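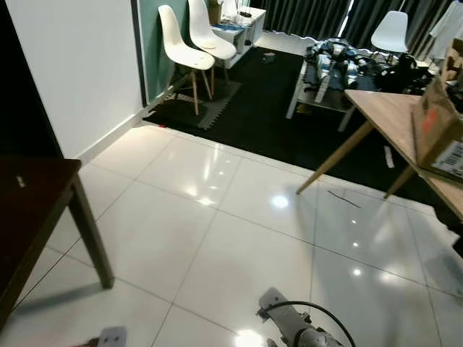
4. Setting up the shelf unit (Zakwood Parken)

Read 4.1 before you open anything. Takes an evening if you're on your own, less with two.

4.1 Before you start

You need: Phillips screwdriver, rubber mallet, spirit level, pencil, old blanket. Drill only if fixing to a wall (see 4.4). No power driver on the cam bolts please. They strip.

Floor should be level and clean. On tile, put the felt pads on first, not last. Grit under a foot will scratch a glazed tile and you won't see it till you move the unit.

1. Lay the blanket flat. Everything gets built on its side, on the blanket.
2. Sort the hardware bags. A is cam bolts, B is dowels, C is shelf pins, D is the wall kit.
3. Check panels against the sheet in the lid. Anything chipped, stop, take a photo, write to parts before building. A built unit can't go back.

NOTE: Older units packed before November have bags B and C swapped. Same parts, wrong letters. Go by shape.

4.2 Frame

1. Side panel down, holes facing up. Finished edge toward you.
2. Dowels in, dry. Tap with the mallet till they stop. Don't glue yet, don't glue at all if you might move house.
3. Cam bolts in by hand until snug. Then a quarter turn more.
4. Base panel on. Then top panel. Line up both before pushing either one home.
5. Second side panel. Get a helper here. Hui-mei Cheng did the test build alone and it can be done, but she had a wall to lean it on.
6. Turn cams clockwise untill they bite. Half a turn usually.

CAUTION: Don't stand the unit up yet. No back panel means no stiffness, it'll fold sideways.
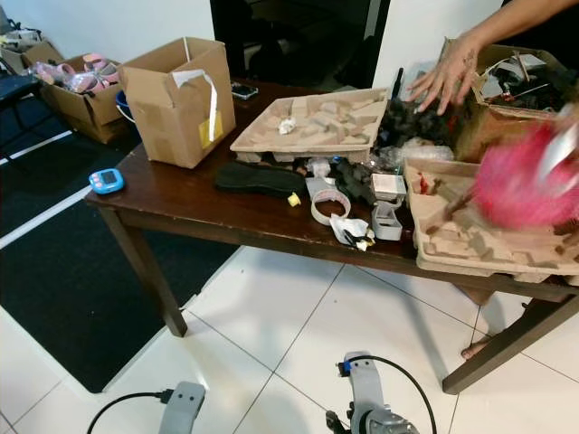
Keep all packaging until the unit is standing and level. The lid has the parts sheet on it and the corner pieces are needed again if anything goes back.

4.3 Back panel and standing up

1. Measure corner to corner, both ways. The two numbers must match within 2 mm. If not, push the long corner in and measure again.
2. Slide back panel down the groove from the top. If it jams, pull it out, check the groove for sawdust. Don't hammer it.
3. Nails every 200 mm along the bottom edge only.
4. Two people, one each side. Tip up slowly. Lift, don't drag.
5. Level on the front edge, then side to side. Turn the feet, front ones first.

4.4 Wall fixing

Required. Not optional, even for a heavy empty unit. Kids climb.

1. Mark bracket height on the wall with the unit in place.
2. Move unit away. Check for pipes and cables before you drill.
3. Drill, plug, screw bracket to wall. Plugs in bag D are for masonry. Drywall needs its own type, not supplied.
4. Unit back, strap through bracket, pull tight.

WARNING: Max load per shelf is 80 lb, spread out. Less if it's all in the middle.

4.5 Shelves

Pins go in four to a shelf, same height all round. Count holes from the bottom. Shelf drops in at an angle, back edge first.

The Piter door kit fits this frame but not with a shelf in the top postion. Take that one out first. Door instructions are in section 5.

Missing parts: write to Kadir Akgül at the parts desk with the bag letter and the panel number. Spare pins go out by regular mail.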